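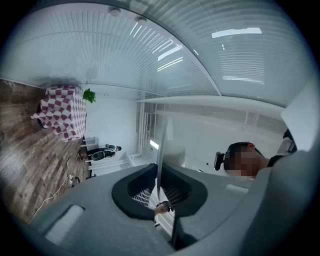 So the numbers came back on the tilt experiment and I have been dying to write about it, because it's the first thing we've tried since December that did what I hoped it would do.

Quick catch-up if you skipped the last post. We teach our arm (Zetis is the project name, I didn't pick it) by having people do chores with a hand-held gripper that has a wide-angle camera on it. You pick up the gripper, you do the task, the camera records what the fingers saw, and later the arm learns to copy you. I love this way of working. You don't have to drive a robot around with a joystick and you don't need a robot in the room while you record.

The trouble is that people turn their wrists. A lot! Somebody reaches for a cup, rolls the gripper onto its side, and suddenly the floor is running up the left and the ceiling is bending across the top and everyone at a desk is sitting sideways. We had 2000 recordings and a big pile of them had stretches like that. Rupert Baumgartner wanted to throw those stretches out. His argument was that the arm hardly ever rolls that far on its own, so why make it learn from views it won't need? Fair point, and it would have been an easy afternoon with a script.

Keerthana Rao thought we should turn every picture upright before training, using the motion sensor to figure out which way was down. Also a fair point. I wanted to leave everything alone and see what happened, mostly because I'm lazy, but I dressed it up as a "baseline" and got away with it.

We ended up training all three versions on the same task, which was picking a folded napkin off a table and putting it in a tray. Each version got 30 tries on the arm. Same table, same lights, same napkin (it's looking pretty sad now).

The thrown-out version got 20. The turned-upright version also got 20, which annoyed Keerthana no end, and she spent a whole evening checking her math. The leave-it-alone version missed 9 times, so it got 21. One better! I'm not going to pretend that one extra napkin means anything. If we ran it all again tomorrow the order could easily flip.

What got me excited was how they failed. When the first version bumped the table and its wrist got knocked to an odd angle, it mostly froze or wandered off toward the wall. The leave-it-alone one usually rolled itself back and had another go. I watched it do that four times in a row and may have yelled. My guess is that the sideways stretches are where people are fixing their grip, so when you cut them you also cut the lessons on how to recover. It's only a guess for now.

The upright one was somewhere in between, and Keerthana thinks the turning step lags a little when the wrist moves fast. She's rewriting it this week.

Next up I want to knock the arm on purpose, the same amount every time, and score only the recoveries. Sheila Haslam has offered to build me a little spring-loaded bumper for that, and I've already cleared a shelf for it. Napkin suggestions welcome in the comments, preferably something that doesn't shed.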